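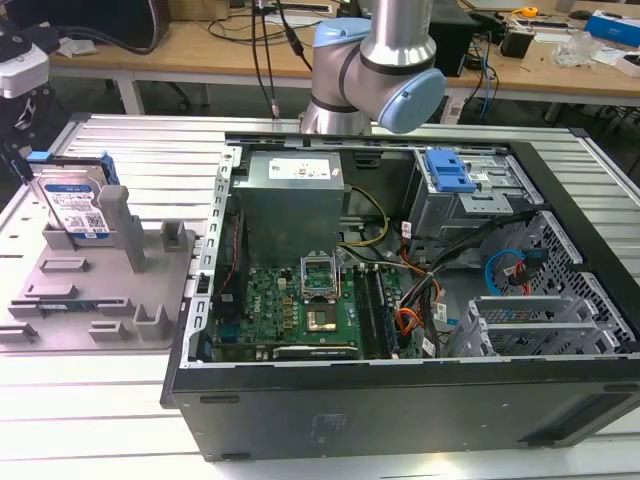 An opened desktop tower on the work table, with the fixture tray for parts at left.

Robot arms can now do part of the bench work involved in taking apart and rebuilding a desktop computer, but they remain slower than a trained technician and still need a person nearby, according to results released in April by Muso, a repair and refurbishing firm in Brernbridge.

The company tested arms on one narrow job, servicing office towers that come in for resale. The work covers the hard drive, the memory and the processor. Cases reach the table with the side panel already off, because removing it was left out of the trial.

Over the test period the arms attempted 1437 separate operations. An operation was defined as one part taken out or put in, with no help. Muso reported that 56 percent were completed on the first try. Most of the rest were completed on a second or third try, and the remainder were passed to a technician.

Results varied by part. Hard drives gave the best numbers. A drive is rigid, has flat sides and can be held in a known position in a slotted tray, so the arm does not have to search for it. Memory modules were harder. They need even pressure along the full length of the slot, and a module that is seated at one end only may look correct to a camera.

The processor was the slowest step. The socket lever has to be raised, the cover lifted, and the chip lowered square to the socket. Muso set a low force limit for this step to avoid bent contacts, and the arm stopped whenever the limit was reached. A single processor swap took 11 minutes on average.

Cables were the main source of failures. Power and data leads in an office tower are not fixed in place, and their position changes from one machine to the next, even within the same model. A lead lying across a memory slot was enough to stop the sequence.

"Rigid parts are close to solved for our purposes. Wires are not," said Tiago Carrilho, who led the trial. "A technician pushes a cable aside with the back of a finger and does not think of it as a step. For the arm it is a step, and it is the one that goes wrong."

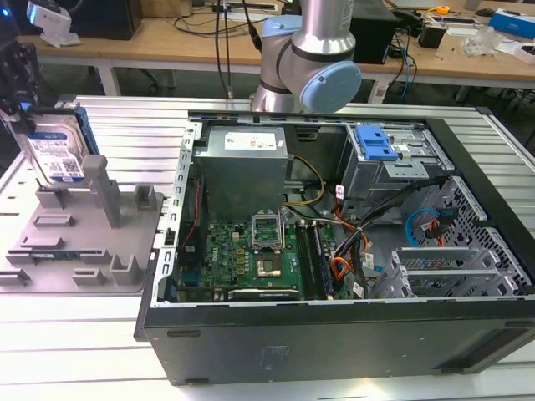 Cost and next steps

Muso did not publish a cost per machine. Carrilho said the arms would make sense first on overnight drive removal, where speed matters less and the same motion is repeated many times. The firm handles more than 2000 towers a year, and drives have to come out of all of them before the cases move on to testing.

A second trial will use towers from Coelho, a leasing company that returns its machines in large batches of one model. Muso expects fewer stops when the layout inside the case is known in advance. Closing the case and fastening screws will be added later. No laptops are planned, as thin ribbon connectors are considered out of reach for the current grippers.

Recent items
Dallelis delays shelf-stocking machine for small grocers
Laundry folding: towels yes, fitted sheets no
Brernbridge repair shops report shortage of bench staff
Dishwasher loading test moves to a second kitchen

Comments (3)

benchmonkey
11 minutes for a CPU swap is long, but if it runs all night I'm not sure I care. What happens to the thermal paste? The article doesn't say who cleans it off.

R. in receiving
Agree about the cables. Older towers are worse, the drive leads get tucked anywhere they fit.

oldsolder
Would like to see first-try numbers split by part. One percentage for drives and processors together doesn't tell me much.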